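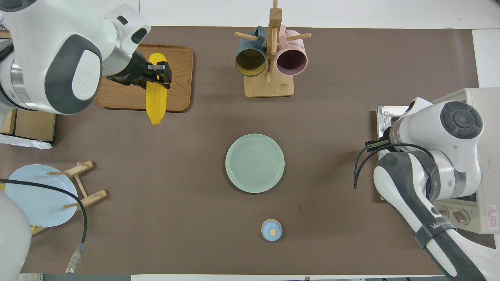

Watching a weekly series with a group puts more load on a living room than watching alone, and most of the faults are in the setup. The notes below were written for the Trostholm finale, which runs long and has a live vote, but they apply to any show people watch together. Start with the loose items. Remotes, phones and the voting card need one fixed place within reach of whoever runs the screen. A rectangular wooden tray with rounded corners, like the one under the toy corn, does this job well – the rim stops a remote from sliding off when someone bumps the table. Put a mat under the tray if the tabletop is slick.

Sound

Dialogue in dating shows is recorded in restaurants and cars, and it is often quiet against the music. Turn on the dialogue or speech mode before raising the volume. If the TV has a night mode, try that second. It narrows the gap between loud and soft passages, so the reunion arguments will not wake the house. Keep the speaker clear of the wall and do not stand anything in front of it.

Captions

Turn them on for everyone. Use white text on a dark box, one size above the default. Check from the seat farthest from the screen. Ifeoma Amadi tested this in a room with 11 chairs and found the back row could read the second-largest size with the lamp on.

Light

Switch off any lamp that reflects in the screen. One low lamp behind the TV is enough to find a glass by.

Connection

Restart the router in the afternoon. Open the Gronia app 3 minutes before the start and leave it on the episode page. If the stream stutters, take other devices off the network first, then drop the picture quality one step. A cable from the router to the TV is better than either. 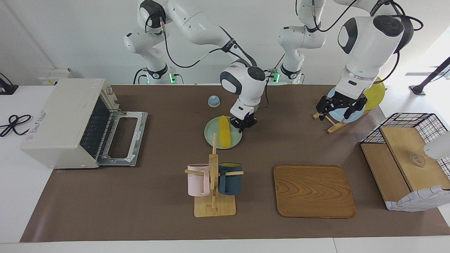 Can a recorded episode be started late without losing the live vote?

Voting closes on the broadcast clock, so a late start has to be caught up before the final break. Skip the recap and the ad breaks, and have one person keep the voting page open on a phone.

Food

Serve things that can be eaten without looking down. Put bowls at both ends of the table so people do not cross the screen. Crisp snacks are loud during quiet scenes – save them for the breaks.

Afterward

Wipe the remotes with a barely damp cloth, batteries out. Mark the episode as watched on the shared profile, or the next person will get the result from the thumbnail. Turn the router's guest network off.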